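Jornelmont Science Day: Guide for Station Leaders
March, by the Nurnedeck Learning Workshop

Section 4. Setting up the "Egg in the Bottle" and "Slime Kitchen" stations

Please read the whole section before you open the boxes. Both stations are in the Hatisside hall, along the wall with the sinks. The doors open for families at 10 a.m. and the tables must be ready half an hour earlier.

4.1 Slime Kitchen

1. Cover both tables with the plastic sheet and fix it under the table edge with tape.
2. Fill the large jug with 1,000 ml of warm tap water. Do not use water from the kettle.
3. Put four spoons of borax substitute (the bag with the green sticker) in the jug and stir until you do not see any grains.
4. Pour the white glue into the paper cups, up to the pencil line. We have prepared 420 cups with the line already drawn. They are in the box marked Ruotsalainen, which is the name of the shop where we bought them and not of the station leader.
5. Place the food colours behind the table, on your side. Children may choose the colour, but the leader adds the drops.

Note: If the slime stays sticky, add a half spoon from the jug and knead again for one minute. If it becomes hard like rubber, there was too much liquid and it is better to start a new cup.

Caution: Slime must not go in the sink. Last year we had a blocked pipe and the hall asked us to pay for the repair. Use the bucket with the lid.

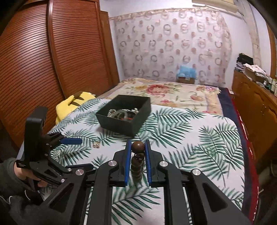 Each child receives one small bag to take the slime home. Write the first name on the bag before the slime is inside, as the pen does not write well afterwards.

4.2 Egg in the Bottle

1. Check that the glass bottles have no cracks. Put a damaged bottle in the grey crate.
2. Peel the boiled eggs and keep them in a bowl of cold water.
3. Ask the children to stand behind the yellow line on the floor.
4. Light the paper strip, drop it in the bottle and set the egg on the opening with the narrow end down.
5. Wait. The egg goes in when the flame is out and the air inside becomes cooler. Let the children guess the reason before you explain it.

Caution: Only an adult leader may hold the lighter. Keep it in your pocket between two shows, never on the table.

Note: An egg which does not move is usually too large or too dry. Wet it again and try with a new strip of paper.

4.3 Stamps and passports

Every visitor has a paper passport. We printed 3,000 of them for all the halls together, so please do not give a second one to the same child unless the first is lost. Stamp the page of your station only when the child has finished the activity.

4.4 Closing the station

1. Empty the buckets in the outside container.
2. Wash the jugs and spoons and leave them upside down on a towel.
3. Return the lighter and the stamp to the information desk.

Questions before the day: write to the Nurnedeck Learning Workshop, Jornelmont office
© Nurnedeck Learning Workshop | Back to top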